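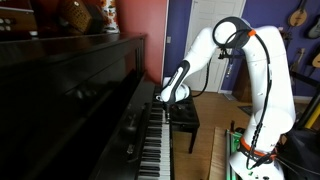 The upright in the music room at Zasine House

Zasine House is looking for grown-up beginners to join a free piano course, starting in November and running through the winter. If you had a few lessons as a kid and dropped them, or if you've never touched a key in your life and always sort of wished you had, we would dearly love to hear from you!

The course goes by the name of Plimon (a long story, and one we'll happily tell you over tea). You come in once a week for 45 minutes, on your own or with a friend, and you work through the Grendmont beginner book at whatever pace suits you. We have room for 213 lessons in all before the course ends, so places go a little quicker than you might think.

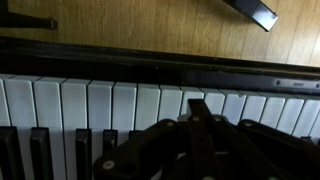
You won't need a piano at home, though it helps if you can find a keyboard to tap away on between visits. Small hands, stiff fingers and long fingernails have all managed just fine. The one thing we do ask is that you try to come every week, even when you haven't practiced a note, and especially then.
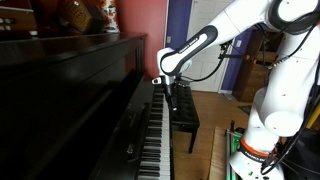 Dizon wrote to us after the last course: "I was sure I'd be the worst one there, and maybe I was, but by the fourth week I could play a whole tune with both hands and I cried in the car. Tell people to sign up even if they're scared."

We got almost 144 requests last time and read every one of them, so please do tell us a bit about yourself and the music you like.
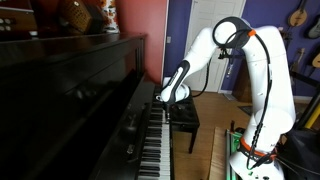
Lessons are given in the late afternoon and evening, with the last one ending at 1730 on short days and a bit later otherwise. You come through the front hall and along to the music room, and you'll know it by the red and purple walls and the accordion sitting up on top of the piano. Please wear something comfortable, bring your reading glasses if you use them, and leave wet boots in the hall.

To apply, send a short note to the Zasine House office or drop one in our mailbox by the gate.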